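Gripper build, part four: the one with the carrots

The fingers on Wamus finally close straight! If you've been following along since March you'll know how long I've been fighting that left arm (three sets of pins, one very bad evening with a drill). The fix was boring in the end - longer pivot screws and a slower file.

So the blue pads are on, both arms swing the way they should, and I've moved the whole business out to the table by the settee, where the light is better and I can spread out the grid cloth. 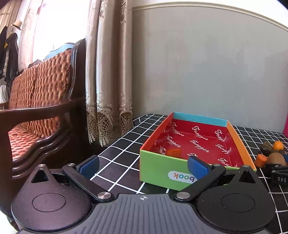

Fingers wide open, box waiting.

I printed 248 little test blocks over the summer and I'm so tired of them. They're all the same! Food is much more fun. Carrot chunks have flat faces and round faces, and if the pads squeeze at an angle you find out right away. I cut mine short and stubby, so there's plenty to hold on to without the tips knocking together.

The control board is still the old Vukico, running at 90 percent because the full setting makes it buzz. I close the fingers slowly, stop as soon as both pads touch, then give it one more nudge. I also wrote myself a tiny logging script called Onum, and it's on entry 981 now, mostly me typing "try again" with varying amounts of swearing.

A carrot with the flat side up is my favorite thing to pick - the pads come in on either side and I can see the cut face the whole time.
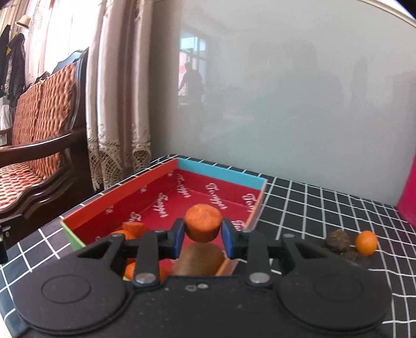 Still on the to-do list

Dust the housings, order more blue pad material, and rewrite the part of Onum that eats my notes.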